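Econ 124, week 4 notes. Money demand + what the central bank can do about it. Read before section, bring the problem set.

## Where we left off

Money supply side done. Reserves, multiplier, why the multiplier story is mostly for exams. Now demand.

People hold money for two reasons that matter here:

- to buy stuff (transactions)
- to have something safe that doesn't move when bonds do

Cost of holding it = the interest you gave up. Nominal rate, not real! Half of last year's class lost points on that. Cash pays zero nominal, a bond pays i, so the gap is i. Inflation hits both the same way and drops out.

## Velocity

MV = PY. An identity, true by definition, tells you nothing until you say something about V.

Take the made-up country from the text, Gekmont. Money stock 600, nominal GDP 2821. V = 2821/600 = 4.70. Next year nominal GDP is 3682, money stock same. V = 6.14. So velocity went up a lot and M did nothing. If you had assumed constant V you'd have forecast zero nominal growth and looked silly.

Why might V rise? Higher i, so people economize on balances. Better payment tech. Or folks expect prices to go up and want out of cash quick, which pushes prices up, wich makes them want out faster. Come back to this in the hyperinflation week.

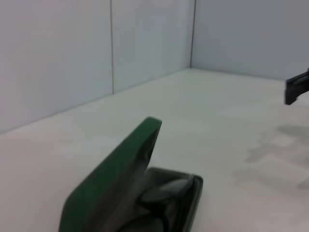

*Page last changed: Monday, July 15, 2024*

## The rate target

Most central banks don't pick M. They pick i and let M be whatever it needs to be. Draw it: money demand slopes down, bank sets a horizontal line at the target. Demand shifts right, M goes up, rate stays put.

Compare to fixed M. Same shift, now rate jumps. Poole's point: if shocks come mostly from money demand, target the rate. If they come mostly from spending, fixing M does better for output. Know both graphs, label the axes.

## Real vs nominal again

r = i minus expected inflation. Bank holds i at 5, expected inflation goes from 2 to 4, real rate falls from 3 to 1. Policy got looser and no one touched anything. This is why a Taylor type rule moves i by more than one for one. If it moves less, the real rate falls when inflation rises and you're feeding it.

Gallagher case (handout 2) is the one where they moved i by half a point per point of inflation. Work out r for each year in the table yourselves, we'll go over it in class.

## To do

1. Problems 1 to 5. Skip 3b, has a typo in it, will repost.
2. Redo the Gekmont numbers with M growing 10 percent in the second year. What's V now?
3. Clekier reading, first half only. The appendix on seignorage is for the August session.

Questions on grading go to Kanchan Tomar, not me. Office hours same room as before.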